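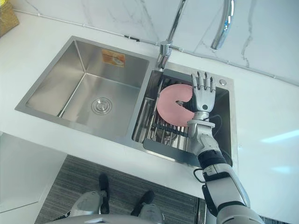 Griltik Porker review: 3 months of a robot on kitchen duty

Writing this between calls so excuse the speed. Our office (Lillora, small place, we do catalog layouts) has had the Porker since early spring and people keep emailing me to ask if it's worth it. Short answer - yes for the sink, no for everything else they tried to sell us.

What it is: humanoid, legs, two arms, proper five finger hands. Stands at the sink on the mat and deals with plates and cups. We pay 756 a month for it, service included. Delivery extra. Setup took most of a morning, which they don't put in the brochure.

What it does well

Plates. Really, plates. Picks them up by the rim, stands them up in the rack, goes back for the next. Slow compared to a person in a good mood. Not slow compared to the person who was supposed to do it and didn't. Ours are the matte kind, not too slippery, and I suspect that helps. A friend's office has the thin glassy ones and they had more slips.

The rack matters more than you'd think. We bought a Nakpan that sits right in the small side of the sink, wire rods, handles on the ends. The cheap one we had before moved around every time something got set down in it. Get a rack that stays put before you blame the robot.

Noise is fine. Bit of a whir. You can take a call at the desk by the window while it's working and the other side won't ask.

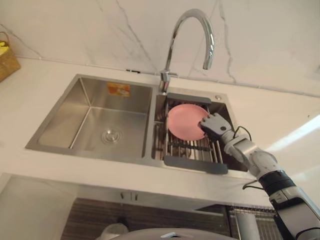 Speed I said already. A full lunch load takes it 90 minutes. I know. But it's 90 minutes that used to be cut up between whoever gave in first, and that was the same few people every time, me included. We had a rota on the fridge. The rota was a joke. It's gone now and I don't miss it one bit.

What changed for the people

This is the part I'd want to read if I was buying, so a bit longer.

First couple weeks everybody stood and watched. Nothing got done after lunch. Then it wore off and now people walk around it like it's a copier.

The good: less bad feeling. Fewer notes taped to things. The newer staff used to end up with the dishes without anyone deciding it, and they don't any more. One of them told me she finally eats lunch sitting down.

The less good: somebody has to look after it. Clear the sink deck, check the cables, wipe the hands down at the end of the day, restart it when it stands there thinking. That landed on our office manager, on top of the rest of her job, and for the first month it wasn't written down anywhere or paid for. We fixed that. 2 hours a week, in her job description, with a bump in pay. If your boss says the robot "runs itself" ask who presses the button when it doesn't.

Also we had a cleaner who came in evenings. Management floated cutting her hours once the Porker arrived. Staff pushed back, I pushed back, her hours stayed the same and she does the floors and windows properly now becuase she isn't starting with a full sink. I would not have signed for this if it had gone the other way. Talk about it BEFORE the thing shows up, with the person in the room.

And small stuff. People rinse less now. They leave food on and figure the robot will cope. It does not cope with dried oatmeal. We're back to a sign, just one.
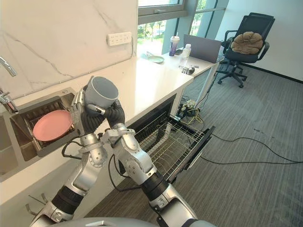

Things that bug me

Cups are hit and miss. Straight sided mugs OK. Anything with a skinny handle, it takes a few tries to settle on a grip and you want to reach in and do it yourself. Don't, by the way. The manual says keep your hands out of the sink while it's moving and I agree with the manual.

Needs space. When a drawer is open and it's standing there, that end of the kitchen is closed. If you want the faucet for your water bottle, you wait or you pause it. The pause button on the app is two menus deep. Why.

Knives - we don't let it near them. House rule, ours.

The "desk tidy" add-on. Skip. We trialed it in May and it moved peoples things to places they didn't expect, and that caused more arguments than the dishes ever did. Sent the license back, refund was quick, credit to Griltik there.

Support is decent. Chat answers in the morning, less so after 4 pm.

Would I get it again

For the sink, yes. If you've got a dozen people sharing a kitchen and a cleaner you plan to keep. Smaller than that, buy a dishwasher, save the money. We couldn't fit one under our counter or I'd be writing a diffrent review.

Four stars. Would be higher with a real pause button on the front. Will update after the next service visit if anything changes.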